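Home | Training Gear | Bags and Stands | Gloves | Mats | Delivery | Contact

Ororano Free-Standing Punch Bag, 376 lb filled

The Ororano is our free-standing bag for people who train boxing, kickboxing or MMA at home and can not drill into the ceiling. It stands on its own base, which you fill with water or sand. With sand the complete bag weighs 376 pounds. With water it is lighter, and for most people who only box this is enough. If you throw hard low kicks, please take sand.

The striking part is one long piece of foam around a steel core, and it goes down almost to the base, so you can practice leg kicks as well as punches. The foam is a little hard in the first weeks. This is normal and it becomes softer with use. We advise 10 ounce gloves or heavier until then, and hand wraps always.
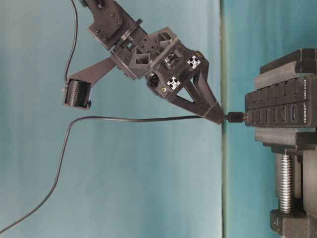
The base has a wide foot and a rubber ring under it, so it does not scratch the floor. When the bag is hit very strong it can still walk a few inches. Many customers put it on a mat, and we sell the MacKinnon mat in the right size for this purpose. The foam part is fixed to the base with a threaded collar, and you should close the collar fully before you start to fill. Hand force is enough for it. Please do not hold the collar or the steel core in a bench vise, like the one where the USB hub is clamped, because the jaws leave marks in the thread and after this the collar will not turn well. If the collar is hard to turn, clean the thread with a dry brush and try again.

Filling the base

Put the base in the place where you want to train before you fill it. To move it later is heavy work for two persons. The filling hole is on the back side and a funnel comes in the box. Sand must be dry, or it will stick in the funnel. With water, leave a small space at the top and add a little pool cleaner so that it does not smell in summer.
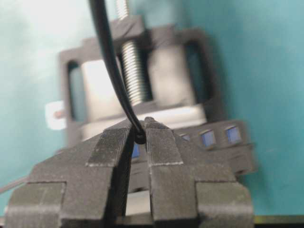
Close the cap by hand and wait one hour, then look if there is any water on the floor. If there is, take out the cap, check that the black seal lies flat and close it again. A second seal is in the bag with the tools.

The Cover

The outside skin, which we call the Cover, is sold with the bag and also separately. It has a long zipper on the back and can be changed in ten minutes. Clean it with a wet cloth and mild soap after training. Do not put it in the washing machine. Shin guards with open metal buckles will cut the Cover, and this damage is not in the warranty. 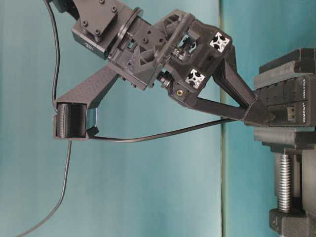
The warranty is two years for home use and six months for clubs. For clubs with more than 50 members we recommend the Sanholm, which has a thicker core and can be bolted to the floor. It costs more, but it was made for many people hitting it every evening. Orders over 500 dollars are delivered free to your door. Delivery to an upper floor must be asked for before we send the bag.

In the box: base, foam part with Cover, collar, funnel, cap, spare seal, tool bag, printed instructions.

Related items
Sanholm Club Bag, floor mounted
MacKinnon Training Mat, square
Replacement Cover, black or red
Ororano Cap and Seal Set
Hand Wraps, pair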